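Notes from the Counter

I have been thinking about lunch. Specifically, the lunch I keep telling myself I'm going to make at home and then don't, so that at one o'clock I'm standing in line at Delus again, paying for soup I could have made for pocket change (good soup, though! I have no complaints about the soup).

A few of you wrote in after the October issue to ask how the home cooking experiment was going. Well, it went fine for two weeks and then I got a cold and it stopped. But I'm back on it, and this time I've got help, because Ulla Ojala took pity on me and sent me her pot-of-beans method, which she has been using since college. I had always soaked beans overnight and then forgotten I was soaking them. Ulla doesn't soak at all. She puts a pound of dry beans in a heavy pot with plenty of water, a halved onion, a bay leaf and more salt than I'd have dared, brings it to a boil on the stove, puts the lid on and moves the whole thing into a 325 degree oven. Then she goes and does something else. Black beans are usually done in under two hours, and chickpeas want longer, and you just keep tasting until you like them.

I've made it 6 times now. One batch was mush because I was on the phone with my sister, and I turned that one into a dip with garlic and lemon and took it to a birthday party, where it was gone before the cake came out. The rest have gone into bowls with rice, into eggs, and once into a quesadilla at eleven at night that I still think about.

Uliana Romaniuk, who many of you know from the soup swap, says to freeze them flat in bags with some of the cooking liquid so they stack like books. I tried it and she's right, they thaw in no time. She also says to write the date on the bag, and I did not do that, so I have one mystery bag that might be pinto.

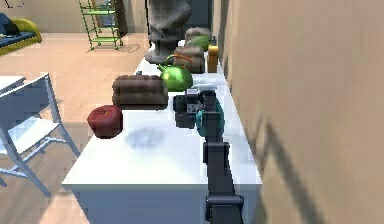
Illustration: computer rendering

My other project this winter is keeping the place where I chop clear enough to chop on. The mail lands there, then the keys, then a sweater, and by Thursday-ish I'm slicing an onion on a plate on my lap. So now the mail goes in a shoebox by the door, and I sort it while the kettle boils. It's been working, mostly!

The next soup swap is coming up, and I'd love a few more people this time. Bring a quart of something and an empty jar, and tell me if there's meat or nuts in it so I can make the labels. I'll be bringing beans, obviously. And if you've got a good way with lentils, write back and tell me, I've got a big bag of the green ones and no plan at all.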